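An afternoon on the wrong side of the tape

My town has been promised robots since 1949, when the Ismont plant ran an ad showing a metal butler carrying a roast. The butler never shipped. So when the Gulholm center announced a robotics open day, with a demonstration at 2 and cookies until they ran out, I put on a clean shirt and went to collect.

The machine comes from a project called Pakine, and the sign by the door said it would be "exploring everyday tasks." I have explored everyday tasks myself, mostly from the couch, so I felt we had something in common. I had expected a claw. What it has is a hand, dark gray, with slender jointed fingers and little links showing between them, the sort of hand you'd get if a skeleton went into banking.
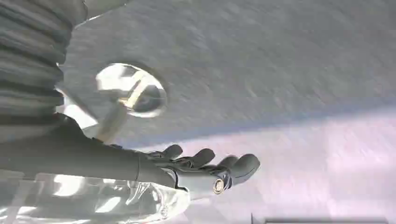 Endale wrote to me after I grumbled about all this online: "You went to a workshop and reviewed it like a Broadway show. Slow is what careful looks like. My first day at a sewing machine was slow too, and no one stood behind me eating a cookie."

Fair enough, and I did have a cookie. But I wasn't the one who called it a show. The flyer did, in letters big enough to read from the bus. If you sell a demonstration as a glimpse of tomorrow, people will bring tomorrow's expectations, and their children, and the children will last 7 minutes.

What I liked best was the part that wasn't on the flyer. There was yellow tape on the carpet, a bit wrinkled, and a white cable wandering across the floor the way cables do at my house. I found this more convincing than any speech. The future, when it gets here, will apparently need somewhere to plug in.
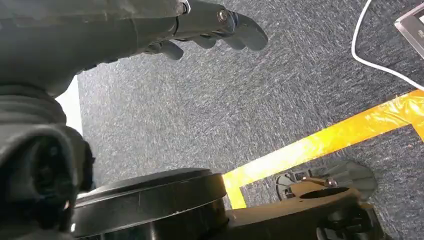
The hand over the carpet, with the yellow tape to the right.

My complaint is with the talk that followed — 30 slides on how we'll all be freed from chores, and not one on who picks up the tape. I'd have traded the lot for another half hour with the hand and somebody willing to explain a finger joint. Gulholm says it will hold another open day in June. I'll go, and I'd suggest they drop the slides and double the cookies.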